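Bring back the deposit on jars

My council sent out a new recycling calendar in November, and with it a sheet telling us to rinse our jars, take off the lids and put them in the yellow bin. I have done this for years. I no longer think it is a good use of a jar.

A glass jar is one of the few things we buy that is as good empty as it was full. It doesn't wear out after one batch of pickles. Yet the usual path is to truck it away, crush it and, if the load is clean enough, melt it to make another jar. If the load is dirty it may end up under a road. Either way we have paid for the glass and thrown away the shape.

We already accept deposits on drink containers. People who would never call themselves green will drive a boot full of bottles to the depot for the refund. Pasta sauce, honey and olives are left out of the scheme, and I have never heard a convincing argument for why.

The objection I hear most is that jars come in too many sizes. They do, and that is a choice made by packers. Manju Pal runs Drilus, a small chutney business that sells at our Saturday-free market (it runs on public holidays only), and she uses a single jar for everything. She charges 70 cents extra and hands it back when the jar returns. Last season she sold 362 jars and got most of them home again. Her labels come off in warm water, which took her 9 tries with different glues to get right.

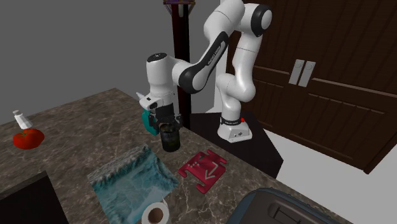 What a fair scheme would need

First, a standard. Two or three jar sizes would cover nearly everything in my pantry. Brands could keep their own labels and lids, and the ones that wanted a fancy shape could pay more for it.

Second, washing close to home. Carting empties interstate would undo much of the good. Firdevs Ağca, who used to manage the bottling line at Gökçe, told me that a regional washer could share a shed with an existing container depot. She thinks the machinery is the easy bit and getting supermarkets to take back crates is the hard bit. I suspect she is right.

Third, a deposit large enough to notice. Ten cents was worth something when I was a kid. For a jar I would start at 50.

Some shoppers will grumble about the price on the shelf. They should get their money back at the same shop, on the same trip, without needing an app. If it takes longer than buying the milk, people will go back to the yellow bin and I won't blame them.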